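Reading aloud, slowly

Suha Chamoun begins her first class of the semester by handing out a single page. It has no title, no author and no date. Students have until the end of the hour to work out what kind of writing it is.

The page comes from a nineteenth-century shipping ledger. Most students guess it is a poem.

"They aren't wrong to guess that," Chamoun says. "It has line breaks and it repeats itself. What I want is for them to tell me why they think so."

Chamoun teaches Writing from the Record, a second-year course in the English program at Drukbridge College. Over 11 weeks, her students read letters, account books, court statements and diaries alongside novels from the same period. They finish with an essay on one document of their own choosing, which they have to transcribe by hand first.

The transcription is the part students complain about. Ziad Azar, who took the course last year, chose a farm diary kept by a woman whose surname appears only once in 236 pages.

"I thought I'd get it done in a weekend," he says. "It took me until the mid-term break to read her handwriting properly. She wrote about the price of flour and then, in the same sentence, that her brother had died. I would have missed that if I'd skimmed it."

Azar is now in his third year and plans to write his honours thesis on farm diaries from the same district.
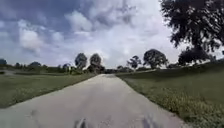
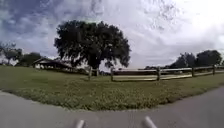 Chamoun came to the subject by accident. Her doctorate was on the sentimental novel, and she spent two years looking for letters that readers had sent to one publisher. She found nine. The rest of the boxes held receipts, complaints about damp paper and a long quarrel over a broken press.

"I read all of it, and by the end I was more interested in the quarrel," she says.

That quarrel became a chapter of her first book, and she still uses it in class. Students are given the letters out of order and asked to argue for a sequence. Her colleague Walid Aoun, a historian, visits for that session and takes the opposite side to whatever the room decides.

"He's very good at it," Chamoun says. "One year he talked them out of the right answer."

The course was capped at a small number when it began, and the reading room still limits how many people can handle material at once. Yara Haddadin, the college archivist, books students in pairs and keeps a list of collections that have never been catalogued in full. Several have better finding aids now because of work done for the course.

Next September, Chamoun will add a unit on recipes. She has been collecting handwritten cookbooks, many of them with notes in the margins by more than one person, and she wants students to think about who was being written to.

The first page she plans to hand out is for a plum cake. The method stops halfway through, and a different hand finishes it.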